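The trouble with open plan

I have now sat through three separate pitches for knocking down the wall between my kitchen and my dining room, and each one used the word "flow." I still don't know what is supposed to be flowing. Soup, maybe.

The last pitch came from Burkero, a design firm that does a lot of work on my side of town. The estimate ran to 17 pages. Most of them were about light and "connection," and the part about noise was one line long. I asked about it. I was told people get used to it.

My friend Hye-jin Song took her walls out five years ago, before it was quite so expensive. She has a beautiful room. She also wears headphones in it every evening, her husband watches the game with subtitles on, and the smell of fried onions gets into the couch. She told me last September she'd pay good money to have a door back. When she priced it, the wall cost more to put up than it had cost to take down.
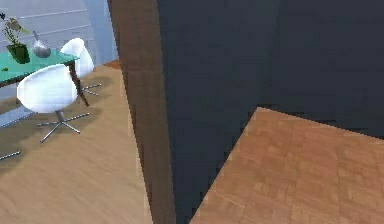
So why do people keep paying for open plan?

Mostly for the look of it, and for the resale. A big room shows well on a listing, and buyers spend a few minutes in a house before they make up their minds. You can't hear a dishwasher in a listing.

I'm told the resale argument settles everything. Maybe it does, if you plan to sell. I don't. The agent at Jascombe who told me I was "leaving value in the wall" couldn't say how much value, or for how long, or what happens when the fashion turns and buyers start asking for dens again. My guess is that it's turning already. Plenty of people have spent this spring and summer trying to take work calls six feet from a child doing fractions.

Then there's the heat. My kitchen is small, and I can warm it in the morning and leave the rest of the house alone. Make it one room with a high ceiling and I'd be heating air over a sofa that no one sits on until seven at night. The Burkero estimate didn't mention that either.

I'll grant that some walls deserve to go. A dark hallway that leads to a closet isn't doing much for anyone. But I'd like to see a firm quote for a door once in a while. Mine cost me 113 dollars and an afternoon, and I shut it whenever I like.

Posted 24/07/2020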